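Filed under: Migration & Law / Handouts / Term 2

Family reunion and the right to stay – notes for session 2

Read before class if you can. Zineb Bouazza is taking the seminar, I'm only doing the first half. 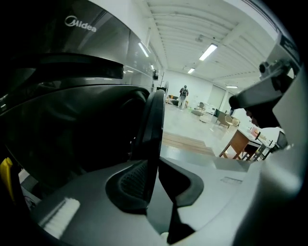 Starting point: a residence permit tied to a spouse. What happens when the marriage ends, or the spouse dies, or just leaves? In a lot of systems the permit falls with it. Some give a grace period, some want proof of years lived together. Look for three things in any statute:
- who holds the status (sponsor or dependant)
- what ends it
- who decides, and how fast

Case for discussion: Naima Fahmy, joined her husband, worked 14 months packing for Gonex. Husband moves out in September. She tells the office herself. Letter comes back giving her 40 days to leave or make a new application. Her payslips are in order, tenancy is in his name only.

Questions people always mix up – is the letter a decision or a notice? Matters a lot. A decision can usually be appealed, a notice often can't, and the clock may start on a diffrent date. Check the wording, check the date of service, not the date typed at the top.

Private life argument. Ties to the place, work, language, length of stay. Weak on its own after a short stay. Stronger with children in school (Naima has none, so leave that for session 3).

Employer's role: none formally. But a letter from Gonex helps with the work route, if the salary is high enough. Taha Ait Brahim's paper is good on this, pages on dependants who switch. Skip his intro.

Terms: sponsor, dependant, leave, removal, curtailment. Dont use "deportation" for everything, removal is a seperate power and the exam marker will notice.

For next time: one page, advise Naima. Say what you'd ask her first. Hand in to Ghizlane El Idrissi's tray.

Related notes
Session 1: Who counts as family?
Session 3: Children and schooling
Detention and bail – short guide
Reading a refusal letter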